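Serside Workshop Notes

Home Benches Bins & Storage Cables Grippers About

Search these notes Go

Tips for collecting grasp examples without losing your weekend

Posted Wednesday, March 13, 2024

I love this kind of work. You set out some blocks, the arm reaches in, it grabs or it misses, and every single try teaches the model a little something. But the setup around the arm matters as much as the code, and most of what I know about that I picked up the slow way, with a rag in one hand and a clamp in the other. So these are my bench tips for picking blocks out of a bin. They're written for a small shop with one arm and one table, and most of them cost next to nothing.

Clamp everything, then clamp it again

A bin that slides half an inch will quietly spoil a whole afternoon of tries. The arm thinks the wall is in one spot, the wall is in another, and your labels go soft. Bar clamps are perfect for this! If you run two bins back to back, put a clamp on each side where they meet so they hold each other as well as the table. Turn the handles away from the arm's side before you tighten (I have bumped a handle with the wrist, and it makes an awful noise). Check them by hand at the start of the day and after lunch.

Get the bin off the bare tabletop

Slide some flat sheet stock under it. Acrylic offcuts are great, and I leave the paper on. If the bin rocks, fix that first, before you calibrate, or you'll be doing the calibration twice.

Run a strip of masking tape along the edge of the sheet once you like where it sits. Next time you take the bench apart, you can put it all back in a minute.

Paint the blocks

Plain wood blocks under shop lights can look a lot like the table, the shelf and your own knuckles. Two strong colors give you a quick way to check what the camera is picking up, and they make it much easier for a tired human to go through the pictures later. Use flat paint. Gloss throws little hot spots that wander when the lamp gets nudged. Two thin coats, dry overnight, and don't fuss over chips. Chips are good! A block with a beat-up end looks different from every side, and you want the model to see that.

Mix your sizes too. We made one set for the Cladstead bench with every block cut to the same length, and the model got wonderful at that length and hopeless at everything else. Now I cut from whatever is in the scrap bucket.

Dump, don't place

If you set the blocks down by hand, you'll set them down neatly. I do it, everybody does it. You leave a polite gap around each one and they end up square to the walls. Tip them out of a cup instead and live with what you get. Some will land flat in the open and some will jam into a corner, and the corner ones are worth gold. A bar lying right along a wall is a hard pick, because a finger has to get down between the block and the metal.

When the bin is getting low, keep going for a while before you refill. A few blocks spread wide are a different problem from a heap, and you want both in the set.

My refill routine for the Huaranga set goes like this:

- 12 blocks in the cup, any mix
- tip from elbow height, one quick turn of the wrist
- let the arm work until 3 tries in a row miss
- stir with a paint stick, never fingers
- tip everything out and start over

That stir with the stick is my favorite part. It takes two seconds and you get a brand new layout.

Keep the misses

Please, please don't throw them out. The first long run I ever did gave me 62 clean picks, and I was so proud that I deleted everything else. The model I trained on them had no idea what a bad grasp was. It would close on thin air with total confidence! A miss with a good label is every bit as useful as a hit. Write down what kind it was if you can: closed on nothing, pinched and dropped, hit the wall, grabbed two at once. Short words, same spelling each time.

Dress the cables with slack in the right place

The bundle that runs down the arm needs a generous loop near the wrist. Too tight and it pulls when the wrist turns. Too loose and it hangs into the camera's view or catches on the bin. Before a run, jog the arm slowly to all four corners of the bin, and turn the wrist both ways at each one while you watch the loop. Hook-and-loop straps beat zip ties, and you'll be moving them often. On the floor, keep the extra cable behind the base, well away from where your feet go.

Look after the fingertips

Wipe them with a damp cloth before each session. Paint dust builds up and the tips get slick, and then you're teaching the model about dirty fingers. If you swap tips, start a new folder. I mark the folder name with the tip type and nothing fancier. Same goes for opening width: pick one starting width for the set and leave it alone.

Worn bins are fine

People ask me if they should repaint a scraped bin. I say leave it. Scuffs and scratches on the metal give the camera something besides a clean sheet of gray, and a model that has only ever seen a spotless bin can get thrown by the first scratch it meets. What you do want to clear out is loose stuff, like paint chips and splinters. A soft brush does it.

Do change the light now and then. We ran the Sevitus set all through December under one lamp, and the first sunny morning afterward was a sorry sight. Now I open the blinds for one batch and shut them for the next.

Keep the stop button where your hand already is

Put your handheld controller at the edge of the table on the side you stand on, the same place every time. Route its cable so it can't drag across the bin. And hands out of the bin before you press go, even for a slow move, even if you're only nudging one block.

Save your notes with the pictures

One plain text file per session, in the same folder. Mine has the block set, the tips, the light, and anything odd. "Moved left clamp after lunch" has saved me more than once.

Related notes

Cutting blocks from scrap without a table saw
Hook-and-loop or zip ties on a moving arm
Naming folders so you can find them again
Fixing a bench that rocks
Two bins or one? What we tried at Cladstead

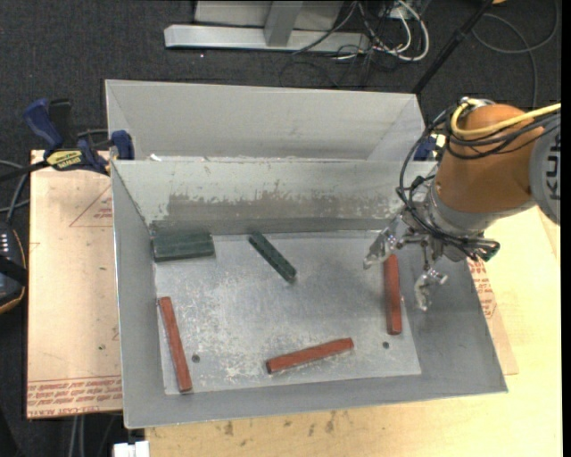

Red and green blocks in the front bin, gripper open over the right-hand bar.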